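Shoe trays on a packing table: which way should they face?

Asked October 8, 2021

We do returns for a small footwear seller and just switched to the black shoe-shaped trays from Grultico. Each one has a hollow in the form of a sole, a raised round toe and a little upright tab at the heel. They go on a long yellow table and we fill them one at a time.

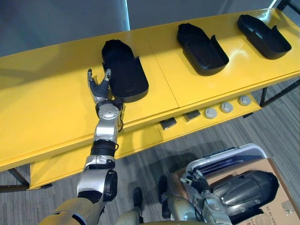
My question is about spacing and direction. Right now all of them point the same way, with room between them. My coworker wants them in pairs, toe to heel, to fit more on the table. We handle up to 200 items on a busy day. Also, soft fabric pieces stick up over the rim. Is that a problem?

3 answers

Answer 1
Keep them all the same way. We tried toe to heel in July and people kept putting lefts in the right-hand trays. You gain a little table and lose it again fixing mistakes. I would leave a hand's width between trays so you can get your fingers in on both sides.

Soft stuff over the rim is fine if you aren't stacking. If you stack, it gets squashed and the top tray slides.

Answer 2
Depends on the table. What size is it?

Answer 3
Agree with the first answer on direction. Two more things. If your top is glossy, trays will creep when you pull an item out by the heel — we put thin rubber dots from Riltness under ours, 6 per tray, and they stay put. Also check where the panels of your table join. A tray sitting across a seam can rock, so we marked the spots with tape and stay off the joins.

For the soft pieces, push the toe end down first and then the heel. Ours still stand up a bit and it hasn't mattered.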